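Right, hello everyone, can you hear me at the back? Lovely. I'm Luana, and I've got 11 minutes to talk you out of scrubbing your face.

Start with my October disaster — two acid toners in one night, cheeks like a tomato. (Pause, let them laugh.) Fionnuala took one look at me and sent me home with plain moisturiser. 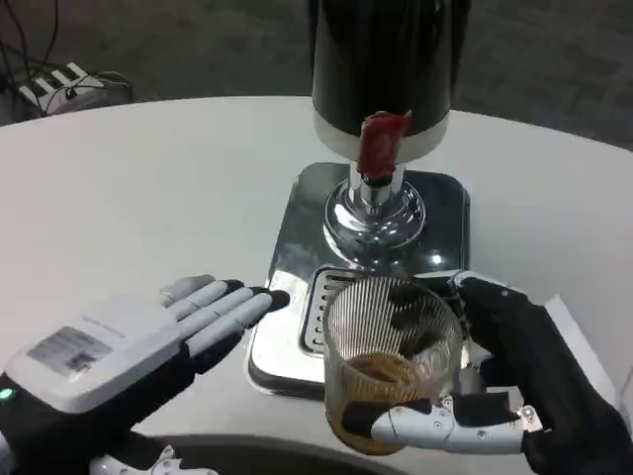
Page last changed: October, 8 pm

So, what I do now. Gentle cleanser, pat dry, then the Plollotus cream while my skin's still a bit damp. Sun cream every morning, even when it's grey! Pass the tester pots round at this point, and remind them to use the little spatulas.

If someone asks about the Gikex peel: I gave it around two weeks and went off it. Tayla loves hers, so ask her after. Then over to Eamon for shaving.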